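Open afternoon at Skaltberg: teaching with two hands

The upper floor at Skaltberg is reached by a steel stair and was, until April, used for storing pallets. Eun-ji Ko, who runs the manipulation group there, had set aside an afternoon for visitors from two partner firms, Madigan and Famside, and agreed to talk between demonstrations.

The work concerns recording. An operator takes a gripper in each hand and carries out a small household task at a table. The position of each tool is recovered afterwards and the motion becomes training data for a pair of arms.

"We have the arms downstairs," Ko says. "They are slow to teach directly. A person with two grippers does in a minute what takes me most of a morning with a joystick, and the data is cleaner."

The task that afternoon used a compartmented wooden box, with two potted plants left on the table as obstacles.

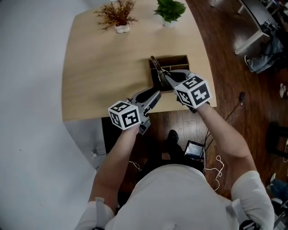

Ko is particular about how the tools are held. New operators tend to turn the wrist inwards when both hands work close together, and the marker faces are then hidden from one another. Her rule is that a marker may be lost for a moment but not for the length of a grasp.

"If both go missing together I throw the episode away. People find that harsh. It is much cheaper than finding the fault after training."

The set stands at 3624 episodes, of which 486 have been rejected. She keeps the rejected ones. Morenike Obi, who writes the checking software, uses them to test her filters, and has sorted them by cause: hidden markers, late triggers, dropped objects, and a remainder she labels "operator talking".

Obi joined us at this point and disagreed with Ko on the matter of speed. Ko asks for an even pace throughout. Obi would let operators move as they normally would and correct the timing later.

"Slow hands make odd paths," Obi says. "You see people stop above the box and think. I don't want an arm that stops above the box."

Ko's answer was that an arm which stops has at least not knocked over a plant. The point was left there, as the next group was due at three.
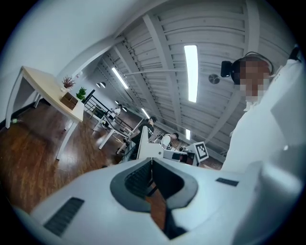
Visitors were allowed to try the tools after a short briefing. The trigger has more travel than most people expect, and the usual error is to close it halfway and lift. Ko advises squeezing fully, waiting, and only then raising the wrist. Calibration is repeated after every seven episodes — a figure reached by trial, and one she would like to see doubled.

Asked what remains unsolved, she named lighting first. Ceiling lamps reflect off the flat faces of the markers at certain angles, and a matt print has reduced the problem without removing it. Cables come second.

Hjalti Grímsdóttir of Madigan wanted to know whether the same recordings would serve a different arm. Ko said they would, within limits: the gripper must match, and the reach must be at least that of a seated adult. She has tried it on one other machine, with five tasks, and would not yet publish the results.

The next set will move to drawers and lids. Obi has asked for a second table.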